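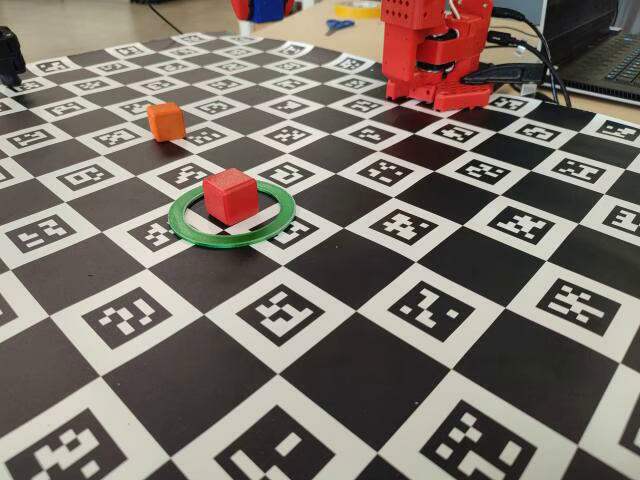 Photo: Nayara Coutinho

I got into an argument at my sister-in-law's birthday dinner about whether a town should be allowed to take out its last pay phone, and I've been stewing on it ever since, so you're getting the long version.

Some background. Clurcombe, where I live, has one pay phone left. It's bolted to the side wall of what used to be the Quintana hardware store, and the county wants it gone by November. The notice went up 6/22/23, taped right to the phone itself, which struck me as a little rude. I read it while my dog chewed on somebody's napkin.

Now, I have a cell phone. I'm on it too much. I haven't put a quarter in a pay phone since I was stuck in the bus station at Grundport with a dead battery and a very angry cousin waiting for me in the wrong parking lot. That call cost me fifty cents and it saved my whole weekend. So yes, I'm biased, and I'll say so up front!

The case for yanking it is pretty simple. It costs money to keep up and hardly anybody touches it. My brother-in-law's friend Engelbert Marti made this case over cake, and he made it well, I'll give him that. He said if you'd never put one in today, why would you keep one? Everybody nodded. I nodded too, and then I drove home and got mad at myself for nodding.

Because think about that test for a minute. Would you put in a bench today, facing the back of the bank, under a tree that drops sticky stuff on everyone? Probably not. But there's a bench there and people eat lunch on it. My mother ate lunch on it for 16 years. Half of what I like in this town would flunk Engelbert's test. The weird little footbridge would flunk it. So would the library's drop slot, the one at knee height.

And "hardly anybody" still means somebody. A kid whose phone got taken away. A woman who doesn't want a certain call showing up on a family bill. A guy passing through who dropped his in the river (this was my neighbor, he was fishing, he doesn't like to talk about it). These folks don't come to county meetings. They wouldn't show up in a survey either, seeing as you'd have to call them.

People tell me you can just ask a stranger. Okay, have you tried it lately? I did, outside the grocery store in Pover, when I'd locked everything I own in my car. The first two people sped up. The third one let me make the call, but she held the phone herself and put it on speaker, so she and I and the cart guy all listened to my husband explain where he'd hidden the spare key. Nice lady. I would still have paid good money for a booth with a door.

I'm not asking for forty of them. I don't want one on every corner, and I'm not going to chain myself to the thing. I'd even be fine if they moved it to the post office, where there's a light that works. What bugs me is how fast we go from "I don't use it" to "it has no use," like those are the same sentence. I catch myself doing it all the time, with the bus and the public pool and the adult spelling class at the high school (which I could stand to take).

The comment box at the county office is open until 8 on Thursdays. I went last week and wrote on both sides of the card, then had to ask for a second card. The clerk wanted to know if I had a callback number.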